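HomeHelp Boards > Furniture and Floors > Buying and warranties

Is a seven-year furniture protection plan worth it on a dining table?

wattle_and_daub
Posted 9 July 2024

We bought a dining table from Loller in January and I am still getting emails about the protection plan I said no to at the counter. The table is a Gonanach, the dark one with the polished top, and it cost $1020 delivered. The plan is run by an outfit called Stedelov, costs $166, and covers "accidental damage to surfaces" for 7 years. Apparently because I bought the table this year I still have a window to sign up, and every email says the window is closing. It has been closing for months.

I'm suspicious of anything sold to me after I've already got my card out. But I've got two kids, a partner who puts hot pans down wherever there's a gap, and a top that marks if you look at it sideways. So I sat down and read the brochure, and now I'm more confused than when I started.
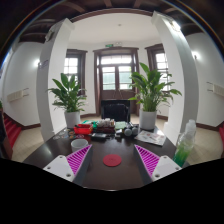 The brochure says it covers stains, rings, scratches, chips and burns. Then it says the damage has to come from a single incident, and it has to be reported within a set time of that incident. I have no idea when half the marks on any table I've ever owned turned up. You wipe it down one night and there's a scratch. What am I meant to put on the form?

It also says Stedelov can choose to clean, repair, replace or give a store credit, and that it's their pick. The brochure mentions a claim limit of $3000, which sounds generous until you notice the table cost a third of that. I rang to ask for the full terms and was told they'd come with my welcome pack once I'd paid. I asked if I could read them first and the bloke said most people are happy with the brochure.

My sister-in-law has one on her lounge from Cabrera and swears by it, but when I asked if she'd ever claimed she said no. So I don't know what she's swearing by.

Has anyone here had a plan like this pay out on a table? I mean a table, please. I've found plenty of people talking about red wine on couches and that seems to be a different thing. And does the normal warranty cover any of this anyway, or is that only for faults?

backveranda
Replied the same day

Long answer, sorry. I've had two of these plans over the years, one paid and one didn't, and I wouldn't buy a third.

The one that paid was on a sofa. They sent out a fellow with a spray machine and he got most of the mark out. The one that didn't was on a sideboard with a finish much like yours. We had a pale ring from a hot dish. I sent in the claim with photos and they wrote back asking for the date it happened, what the dish was, how long it sat there and what I had cleaned it with since. I answered truthfully that I'd wiped it with a damp cloth and some ordinary spray. The next letter said I had "attempted a repair with an unapproved product" and the claim was closed. I argued. I got a second letter with the same paragraph in it.

So my first piece of advice is to get the full terms before you hand over anything. If they won't email them to you, that tells me enough. A brochure is an ad. The bits that matter are the definitions page and the exclusions page, and on mine the exclusions ran longer than everything else put together. The ones I'd look for are these:

Wear and tear. Sounds fair until you find out it takes in "accumulated" marks, so if there's more than one scratch they'll say it built up over time.

Heat. Some plans cover a burn, meaning charred, but leave out heat marks, meaning the cloudy patch you get under a mug. The cloudy patch is what happens in real houses. Ask for the exact wording.

Cleaning products. Mine only allowed the kit they sold me, and the kit ran out in the first year. You could buy another from them.

Pets, kids' craft and anything spilled that counts as a dye. I don't know how anyone proves what a stain was months later, but it's in there.

Then have a look at what they can give you if they do approve it. If the call is theirs, you might be sent a wax crayon in the post. A friend of mine got exactly that and the colour was wrong.
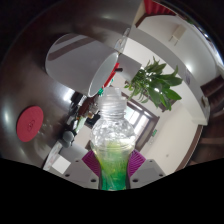

Does the ordinary warranty cover a scratch or a ring mark?

Generally it doesn't, as the ordinary warranty is there for faults in how the table was made, and damage you do yourself after delivery is treated as your own problem. A joint letting go or a finish that peels with normal care is a fault. A ring from a hot pan is an accident.

Where it gets interesting is the overlap. A fair bit of what these plans brag about is stuff you may already be owed by law. If the lacquer starts lifting in the second year for no good reason, you can take that back to the shop and tell them it hasn't lasted a reasonable time, plan or no plan. Shops don't love that conversation and some will try to steer you to the plan people, or to the manufacturer. Stay polite and keep it in writing. Your state's consumer office has plain guides on it, free, and I'd read those before I read another word from Stedelov.

On the money side, the plan is $166 on a $1020 table. What I did with the third lot of furniture was put the price of the plan in the savings account and leave it there. It's still there. If I'd needed it, a local polisher would have looked at the mark, and I'd have picked the polisher myself and had nobody asking me what day it happened.

I will say one thing for the plans, which is that if you know you'd never put the money aside and you'd be truly upset at a mark, and the terms turn out to be decent in black and white, then it might suit you. I haven't seen decent terms yet but I haven't seen them all.

slowcombustion
Replied the next day

Don't bother. Its a commission thing. I worked in a furniture shop (not Loller) and we got a talking-to if we didn't sell enough of them. Never once got shown the claims side. Buy placemats.

Also the "window closing" emails are automatic, you can unsubscribe but they start again if you buy a lamp.

millpond_east
Replied later

I'm going to disagree a little with the others, and I say that as someone who doesn't trust these outfits either.

I did get a claim through on a dining table. It was with a different plan company, so take that into account. A deep gouge, happened when we were moving a cabinet past it, and I could name the day and the hour. I rang that afternoon, sent photos the same evening and didn't touch the thing. A repairer came out, filled it, coloured it and buffed it, and from a chair you can't find it. From above with the light coming across, you can. I signed off on it as I couldn't see them doing better.

What I think made the difference was that it was one clear accident and I was quick. Ring marks and small scratches I'd never have tried, and I've got plenty. So if you do buy it, go in knowing that you're really paying for the one big disaster and that the everyday marks will be yours to live with. Put that way, I'm not sure it's worth it on a table at your price. On something dearer I might think again.

A few things I'd do whichever way you go.

Ask Loller what the finish is. They should be able to tell you whether it's lacquer, oil or something else. It matters a lot more than the plan does. An oiled top you can patch yourself on a wet weekend. Lacquer is harder to touch up and people make a mess of it with sandpaper. I've made a mess of it with sandpaper.

Take a few clear photos of the top now while it's in good nick, near a window, and keep them with the receipt. If a fault shows up later you'll want them.

Check your home contents policy. Some have accidental damage as an extra, and some people are paying for it without knowing. Mind you, look at the excess, because for one mark on one table you could easily be out of pocket. I rang mine and was on hold long enough to regret it, but at least they emailed me the full policy without a fuss.

And if you do sign up, find out if there's a cooling-off period and whether it runs from the day you pay or the day the welcome pack turns up. If the terms only arrive in the pack, I'd want it in writing that I can read them and still get my money back.

wattle_and_daub
Follow-up

Thanks all. I emailed Stedelov and asked for the full terms again, and quoted the bit about heat marks. What I got back was the brochure, attached twice. I've asked Loller about the finish as well and they're "checking with the warehouse", so I won't hold my breath on that one either.

Leaving the $166 where it is for now. If the proper terms ever show up I'll post the heat wording here for anyone else with a Gonanach.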